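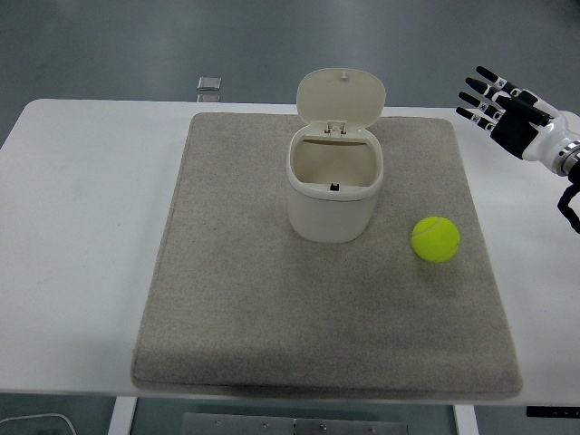 Hekley flip-top bin, small, off-white: lid drops shut after something lands in it
Ticket 1517
Opened by: Marichka Lytvynenko
Opened: 12/22/20
Assigned to: Ihor Onyshchenko
Status: Closed, part fitted

Hello! First of all, I love this bin and I am hoping very much to keep it. It lives on our craft table and gets pencil shavings, thread ends, bits of tape, the lot. My trouble is the lid. It's supposed to stand up by itself once you've flipped it back, and it does, until something goes in with a bit of a thump, and then down it comes. Paper scraps don't bother it. An apple core will do it nearly every time. I've put it on the table with the lid propped up behind the opening, and the tennis ball next to it on the felt is what I've been using as my test weight, so you can see the sort of size of thing I mean. The ball is perfect for this because it weighs the same every time and I can fish it out again without washing my hands!

What I've tried so far:
— Wiped out the hinge with a dry cloth. A little fluff came away, no change.
— Pushed the lid back harder until I heard a click. I heard the click. Dropped the ball in. Lid came down.
— Turned the bin round so the hinge faced me. Same.
— Asked my sister to drop the ball. Same, and she was very pleased with herself.

The bin is from the Hekley range and came from Bolteck's online shop along with the mat. I no longer have the box but I do have the order email. Is there a trick to it that I'm missing?

Marichka

Reply — Ihor Onyshchenko, Bolteck customer support

Hi Marichka,

Thanks for such a clear report, and the tennis ball is a great idea. We've got one on the bench now.

Could you try a few things for me and write back with what happens?

1. Take the liner out if you use one. A liner folded over the back edge of the rim can sit under the hinge and push the lid forward.
2. Hold the bin steady with one hand on the body, not on the rim, and drop the ball in from the height you'd normally drop things.
3. Lift the bin off the felt mat, stand it on the bare table and do the same again.
4. Put a fingertip on the little knob on the lid and rock it very gently forwards and back. Tell me whether it feels firm, or whether there's a loose bit before it catches.

Please don't oil the hinge. Oil makes this worse on the small bins and it's a nuisance to get out again.

Ihor

Reply — Marichka Lytvynenko

Ooh, results! I did them all straight after breakfast.

1. No liner. I never use one, I just tip it into the big bin outside and give it a rinse.

2. Holding the body: the lid STAYED UP. I dropped the ball in over and over and it didn't budge. I was so excited I did it a few more times than I needed to.

3. On the bare table, not holding it: stayed up for most of them, and then came down when I dropped the ball from higher up. So better, but not cured.

4. There's a loose bit. It's tiny, but you can feel it, a soft little wobble and then it catches.

So is it the mat? I'd be a bit sad if it were, as I'm very fond of the mat. It's the thick beige-grey speckled felt one with the rounded corners, and it makes the whole table nicer to work at. Nothing rolls off, and scissors don't clatter when you put them down.

One more question while I have you. There's a tiny dark clip inside the bin, on the front wall just under the rim. Is it meant to be there, and could it be anything to do with the lid? I haven't touched it in case it's holding everything together.

Reply — Ihor Onyshchenko

That's really useful, thank you. Leave the clip where it is. The lid pivots and catches at the back, so nothing on the front wall plays any part in this.

The mat isn't to blame on its own. My reading is that you've got two small things adding up. The bin is light and narrower at the bottom than at the top, so on thick felt it rocks when something lands in it. A lid with a good hinge shrugs that off. Yours has that bit of play you felt, so the rock gets to the lid, the lid tips past its balance point, and gravity does the rest. Holding the body stopped the rocking, and the bare table cut it down.

I'm passing you to Antonina on the parts side, who knows the hinges far better than I do.

Note — Antonina Sydorenko, parts

Read the whole thread, had a lovely time with it. I set up one of ours on a felt mat of the same weight with a known worn latch, and the lid came down on the first drop. Swapped the latch for a new one, same mat, same ball, and it stood there like a soldier.

Marichka, the bit we want is the rectangular latch at the bottom of the lid, where it meets the back of the rim. On the small bin it's a separate piece and it comes off without tools. The part is listed as Hedlund latch, size 51. There's also a size for the tall pedal bins that looks very similar, so please check the number moulded on the back when it arrives.

No charge. It'll come in a padded envelope. Please tell us when you've got it and don't take the old one off before then, as the lid won't stay on without it.

Reply — Marichka Lytvynenko

Thank you so much!! I had no idea the latch came off. I've been looking at it with new respect all afternoon.

While I wait I've been moving the bin about on the mat to see whether it matters where it stands, and I think it does! It's steadier towards the far side, where we don't lean. Near the front edge the felt gets squashed and bounces back each time somebody puts an elbow down, and the bin jiggles with it. So it's staying at the back for now, a bit to the right so I can reach it.

Note — Tímea Kerekes, parts dispatch

Latch sent, size 51, first class. I put two in, they weigh nothing.

Reply — Marichka Lytvynenko

They've come! Both of them say 51 on the back, I checked with a torch.

Before I start: do I push the old one up or down? I've had a go in both directions, very gently, and it isn't moving. I don't want to snap it.

Reply — Antonina Sydorenko

Neither, it goes sideways! Sorry, I should have said. In full:

Close the lid. Turn the bin so its back is facing you. Put your thumb on the left end of the latch and slide it to the right until you feel it give. It can be stiff the first time, and running the back of the bin under warm water for a minute helps. Dry it well. Lift the lid away, slide the new latch in from the right with the number facing the bin, and put the lid back on while it's still loose. Then push the latch home. You want to hear one click, and the ends should be level with the rim on both sides.

Open and shut the lid a few times before you test it.

Reply — Marichka Lytvynenko

DONE. The warm water was the secret, it slid over like butter after that.

Test log, as I know you'll want one:
— On the mat, far side, ball dropped from rim height: lid up.
— Same, from my shoulder: lid up.
— On the mat near the front edge, from my shoulder: lid up, with a shiver.
— On the bare strip of table beside the mat: lid up, no shiver at all.
— Apple core, on the mat: lid up!
— Rocking the knob with a fingertip: firm, no loose bit.

The old latch has a shiny worn patch along one side that the new one doesn't have. Shall I send it back or bin it? (In the bin. With the lid up.)

Reply — Ihor Onyshchenko

Wonderful! Bin it by all means. Keep the spare latch in a drawer and you'll have no trouble finding it in a few years' time.

I've added your mat test to our notes for the small bin, as we'd only ever tried it on hard tables. Ustyna Harasym, who looks after the help pages, would like to use your wording about the elbows if you don't mind.

Reply — Marichka Lytvynenko

Please do, use all of it! One last thing and then I'll leave you in peace. Does the same latch fit the Firkix 4000? My mum has one by her sewing machine and says the lid has started to go floppy.

Reply — Antonina Sydorenko

It doesn't, I'm afraid, the Firkix has its hinge moulded in with the lid. But ask her to check for fluff first. By a sewing machine it's nearly always thread wound round the pin, and a needle will pick it out. If that doesn't do it, she can open a ticket with us and put my name on it.

Ticket closed by Ihor Onyshchenko
Cause: worn hinge latch, made more noticeable by soft mat under bin
Fix: latch replaced by customer, spare supplied
Follow-up: help page to mention thick felt mats, and to say that the latch slides sideways (U. Harasym)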